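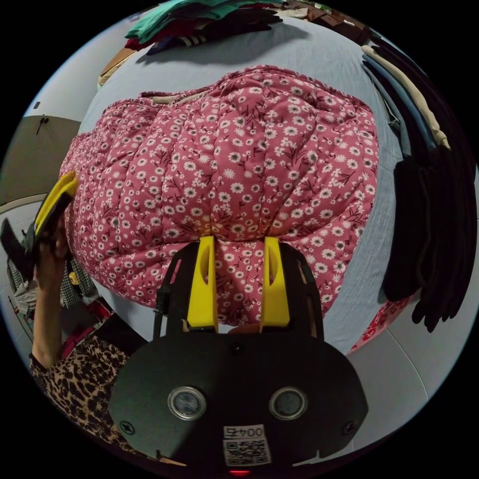
Pink quilting with small white daisies.

Renting the Nikzad Barn in Prirnstead for an anniversary party in February, what should I ask before I sign?

Posted by Ardalan Zarei in Postska Community Help > Venues and Halls

My parents have a big anniversary coming up in February and my sister and I want to rent the Nikzad Barn for the evening. It's the old show barn on the Rirov side of Prirnstead, the one with the long gravel drive. We went to a square dance there years ago and my mother still talks about it, so it seemed like the right place.

I called and got a rental sheet in the mail. It has the price and the deposit and a line that says "renter is responsible for the condition of the premises," and not much else. The person on the phone was friendly but she said she mostly handles the calendar and that other questions should go in writing. I've never rented a place like this. The only party I've ever been in charge of was in my own backyard.

What I know so far: there's a main floor and a side room with a sink. Tables and chairs are included. There is electricity. The sheet says "heated" but doesn't say how, or how well, and the last time I was in there it was summer with all the doors open.

My parents' friends are mostly older. A few use walkers. We want a sit-down meal, some music (probably my cousin with a laptop and two speakers) and a slide show on a sheet or a screen if they have one. We'd have it catered but we haven't picked anyone. No alcohol, or maybe a toast, we're still arguing about that.

What should I be asking before I put down the deposit? I'd also like to hear from anyone who has used it in cold weather.

Nasrin Ranjbar

We used the Nikzad Barn for my brother's rehearsal dinner and again for a retirement supper, and the supper was in winter, so I can speak to the cold part.

The heat is two big propane units hung up near the rafters at either end. They do work. They are also loud when they kick on, and the middle of the floor is always colder than the ends. Ask what time the heat will be turned on. At our supper it was turned on when we got the key, which was at 3 in the afternoon, and at 6 people were still eating in their coats. The floor is a concrete slab and it takes a long time to lose the chill. The second time I dealt with them I asked for the heat to go on in the morning and they charged a small amount extra for the propane. It's worth it. Get it in writing on the rental sheet, next to the signature, with the hour.

Put your older guests at the ends and the kids in the middle. We did it the other way around and moved everybody before the salad.

On the tables: there were 19 long folding ones when we had it, and three of those had a bad leg. Go and look at them before you plan your seating. The chairs are metal folding chairs and they are hard to sit on for a whole evening. We borrowed cushions from my aunt's church.

For the walkers, the main doors have a sill. It is not high but it is high enough to catch a wheel. There is a side door on the parking side that is level with the ground, and you have to ask for it to be unlocked because it is on a different key. The restrooms are reached from inside, down a short ramp, and one of the stalls has a bar.

The slide show: they don't have a screen. The back wall is white painted board and we projected right onto it. You can see the seams but it's fine for family pictures. Bring a long extension cord. The outlets on the back wall are on the same circuit as the coffee urn, or they were then. We lost power to the projector twice before somebody figured that out.

The side room isn't a kitchen. It has a sink, a counter and an old refrigerator. Any caterer who says they need an oven on site won't be able to work there, so say that in the first phone call with them.

As for the deposit, I got all of mine back both times. They look at the floor, the trash and whether the tables went back where they came from. Take pictures of everything when you pick up the key and again when you leave.
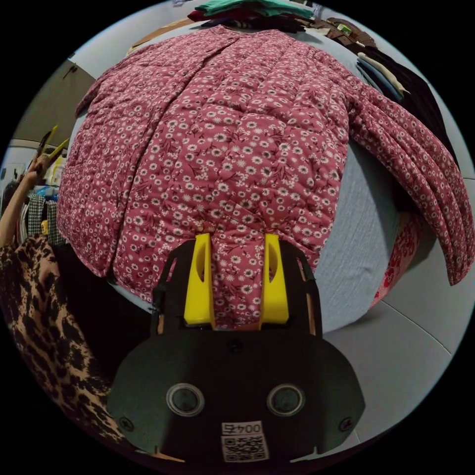

Quilted jacket with a daisy pattern, laid out back side up.

pole_barn_dale

I haven't rented that one but I've rented plenty like it.

Insurance. Ask if they want a one-day event policy. Many barns do and they leave it off the sheet and then ask for it the week before. Your homeowner's agent can usually tell you on the phone if you're covered or if you need to buy something. Ask the barn whose name has to be on it.

The toast. Decide now. A lot of these places are strict about alcohol, and some want a licensed server even for a free glass of something. If it isn't allowed, sparkling cider is fine and your dad won't care.

Snow. Who plows the drive, and when. A long gravel drive in February with older folks in cars is your real problem, more than the heat. If the answer is "we'll see what the weather does" then ask what happens to your money if you have to call it off. Some will let you move the date. Some keep everything. You want to know which before you sign and it should be on paper.

Parking at night. Drive out there after dark one evening and look. If there's only one light on a pole, get some lanterns for the walk to the door.

Trash. Ask if there's a dumpster. If there isn't you're hauling it home.

That's what I'd ask. Also the sheet probably has an end time. Find out if that means music off or everybody gone and floor swept. Usually it's the second one.

gretta in town

It's a lovely place. We had our family reunion there and everyone liked it. The sound echoes a bit. I don't remember what we paid. Call the office, they're nice.

Ardalan Zarei

Thank you, this is a lot more than I expected. I drove out after work and the side door is just as Nasrin says, level with the gravel, and my mother's friend with the bad hip would have no trouble with it. There is one light on a pole, so Dale was right too. I didn't get inside because there was a 4-H thing going on, but I could hear the heaters from the parking area.

I've written a list and I'm sending it in as a letter since that's what they want. The things on it are the time the heat goes on, the key for the side door, plowing, insurance, alcohol, the end time, and what happens if there's a storm. If I forgot something please say so. I'd like to mail it by the end of the week.

Nasrin Ranjbar

Add linens. They had a stack of plastic table covers in the side room that people had left behind, and we used some, and then we were told those belonged to another group. Just ask if you can use them or bring your own. The long tables take the longest size the store sells.

Add the stage too. There's a low platform that they push against the wall under the loft. If your cousin is going to set up on it, ask for it to be moved out ahead of time. It took four of my relatives to shift it and one of them was my father in his good shoes.

And ask if you can get in the evening before to set up. It depends on the calendar. When nothing else was booked they let us have the key the night before at no charge. If there was something booked they wouldn't promise it, which is fair enough.

About music, the barn has a metal roof and the bass booms. Have your cousin aim the speakers down the long way, and keep it low during the meal. My uncle has hearing aids and took them out, and then of course he couldn't hear the speeches.

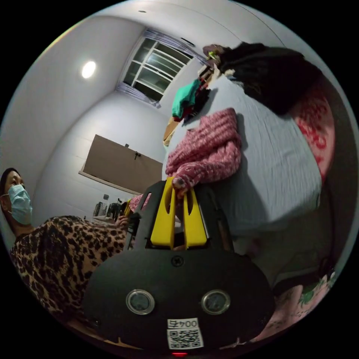

How early should the caterer be let in if the side room has only a sink, a counter and a refrigerator?

Plan on two hours before the meal. The food will arrive already cooked and in warmers, so most of that time goes to setting up the serving line and finding outlets that aren't shared with the coffee urn. Give the caterer the name of someone who will be at the barn with the key, and leave the spot nearest the level side door open for the van.

Shared 19 times
Comments (3)

mollyb_prirnstead
The coffee urn out there is very slow. Fill it the minute you get in. Or bring your own, we did.

R. Tolliver
My late husband showed calves in that barn before they poured the floor. It used to be sawdust from end to end and you'd find it in your shoes all week. I'm glad people still use it. Congratulations to your parents.

pole_barn_dale
Forgot one. Ask where the breaker box is and whether it's locked. I've stood in the dark at one of these places with a room full of people while somebody drove to town for a key.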